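Why Are Some Things Full of Holes?

Holes are brilliant! Once you start looking for them, you will find them all over your home.
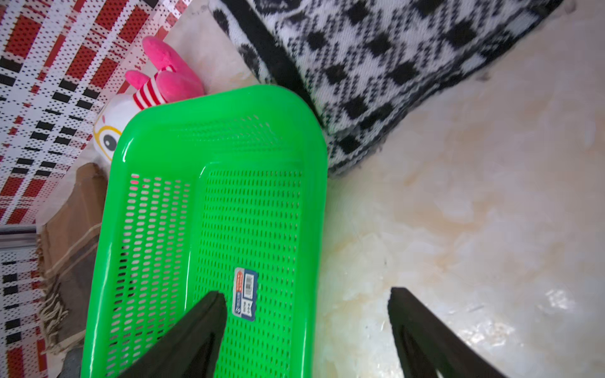

What is a hole for, if there is nothing in it?

A hole lets some things through and keeps other things back. Small things like air, water and light can slip past, and bigger things have to stay where they are. So the empty bit is doing a job, even though you can't pick it up or paint it.

Holes that sort

Think about a colander full of pasta. The water rushes out of the bottom and the pasta stays put. Now think about what would happen if the holes were as wide as a drainpipe. Goodbye, dinner! The size of the hole decides who gets through.

People have been sorting things this way for a very long time. In the village of Bogale, Ebise Weldu still sifts her flour through a round sieve that belonged to her grandmother. The fine flour falls like snow and the lumpy bits stay on top, jiggling about (her little brother Mitiku gets to do the shaking, and he is very good at it).

Holes that breathe

Bread and fruit go mouldy faster when damp air is trapped around them. If there are gaps in the sides of a box or basket, fresh air can wander in and damp air can wander out. Your school jumper works a bit like this too. Wool is full of tiny gaps, and they hold on to a layer of warm air next to you. Hold a jumper up to the window and see how many specks of light come through!

Holes that save weight

Cut a hole in something and it gets lighter. Engineers love this. The footbridge at Cikdale has 115 round holes cut along its steel beams, and it is still strong enough to carry 400 people at once. The trick is knowing where to cut. Bone does something like this as well: the ends of your big bones are spongy inside, with lots of little spaces, so you don't have to lug around solid lumps every time you run for the bus.

Try it yourself

You will need 3 paper cups, a sharp pencil, a jug of water and a grown-up to help with the poking.

Make one hole in the bottom of the first cup, four in the second and eight in the third. Try to keep all the holes the same size. Hold each cup over the sink, fill it to the top and count out loud until it is empty.

When Gadisa Habte tried it, the cup with one hole took 29 seconds. How long does yours take? Write your times down, then try again with a fatter pencil!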